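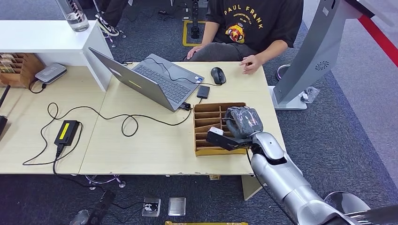

Andden method

The Andden method is a form of peer coaching used in workplaces to help supervisors handle recurring problems with their teams. It is carried out in small groups of managers of similar rank, who meet on a fixed schedule and take turns presenting a case from their own work. The method is named after the Andden training center in Hetstead, where it was first taught.

Origins

The method was put together by Gwawr Gwynne, a former shift manager, and Charoen Duangkaew, who had trained adult education teachers. Both had run short leadership courses and found that participants went back to their old habits within weeks. Their first groups met every August and were later moved to a monthly schedule. An early handbook of 40 pages set out the order of a session and is still used with small changes.

Session format

A session lasts 90 minutes and has a presenter, a timekeeper and three to six listeners. The presenter describes one situation that is still unresolved. Listeners may ask only factual questions during the first part. In the second part they discuss the case among themselves while the presenter stays silent and takes notes. The presenter then returns to the conversation and names one step to be taken before the next meeting -- usually a talk with a particular employee or a change in how work is assigned. Advice is not given unless the presenter asks for it.

Groups do not include anyone who reports to another member. Notes stay with the presenter.

Use

Latach, a distribution company, adopted the method for its 275 team leaders and made attendance part of paid hours. Other employers have used it mainly for newly promoted staff.

Criticism

Nnamdi Uzor has argued that the silent period favors presenters who are already confident, and that quiet members may leave with little. Tín Đồng objected to the ban on advice, writing that new supervisors often need a direct answer. A shorter version by Tùng Diệp drops the silent period and allows advice at any point.

See also

Action learning
Peer mentoring
Supervision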